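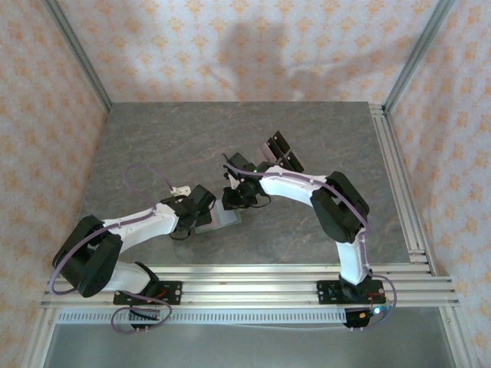 Orange floral repeat on white fabric, with a veined grey tabletop

Why do we keep putting flowers on the walls? My surface pattern project

I picked this topic because of my nan's hallway, which has had the same rose print since before I was born and which I hated until I was about fifteen. Now I love it! I wanted to find out whether that happens to other people too, or whether I've just gone soft. So the question for my project was: what makes a floral repeat feel cosy to one person and fussy to another?

What I did

I started in the Curkell pattern library, which has 2,412 samples in drawers that stick. I didn't look at all of them (I'd still be there) but I pulled out one drawer per decade and made notes on flower size, colour and how the repeat was laid out. Then I asked 60 people in Trunberg to fill in a short questionnaire, mostly outside the Nondeo fabric shop and along Blackwood Road, where people were very nice about being stopped in October drizzle.

Everyone got the same set of 10 printed swatches and had to put them in order from "would live with" to "would move out". I let them hold the swatches, and I'm glad I did, as quite a few people changed their minds once they had one up close.
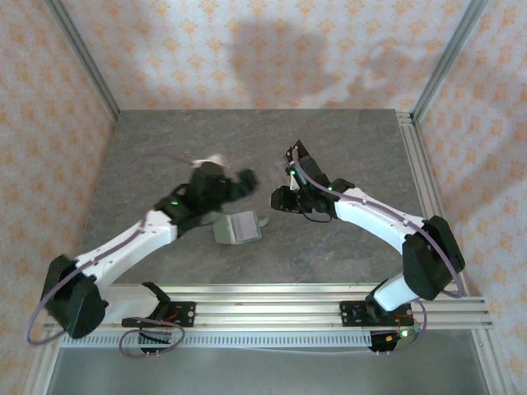 Orange and peach flowers on a pale background, used on three sides

What people told me

Scale mattered far more than colour. Small, tightly packed flowers came near the bottom for most people, who called them itchy or busy, and one person said "like being inside a teapot". Big flowers with plenty of pale ground between them did much better, even in colours people had told me they couldn't stand.

Warm colours split people. Orange and peach got strong reactions both ways, with hardly anyone in the middle. The older people I asked tended to say it looked like the seventies and mean it as a complaint, and the younger ones said exactly the same thing and meant it as praise.

I also asked how many walls you'd cover. I expected everyone to say one, and most did, but a fair few wanted the lot.

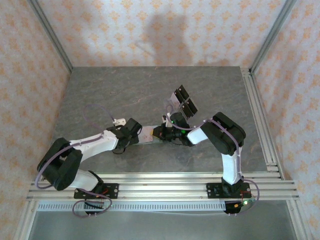 Mixing a print with something else

My tutor asked what happens when the floral isn't the only pattern in the room, so I added 4 stone and wood textures and asked people to pair them up. Grey marble patterns were the favourite by miles. I think the veins help, because they wander about and don't repeat in a way you can spot, so your eye gets a rest from all those flowers. A bit of pink or rust in the veining can pick up a warm print nicely as well. 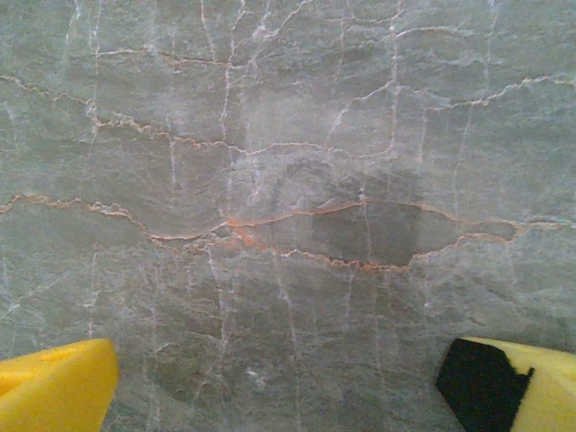
The wood textures had a harder time. People said a strong grain fought with the petals, and the striped one got left on the table nearly every time.

What I'd change

I'd ask people in their own homes if I did it again. A swatch in the street is tiny, and you can't judge a repeat until you've seen it happen a few times across a wall. I'd also drop the question about curtains, which I worded so badly that half the answers were about blinds.

For my final piece I've drawn a large, open repeat in orange and grey, and I'm printing the first length on cotton next. Nan has already asked for the offcuts.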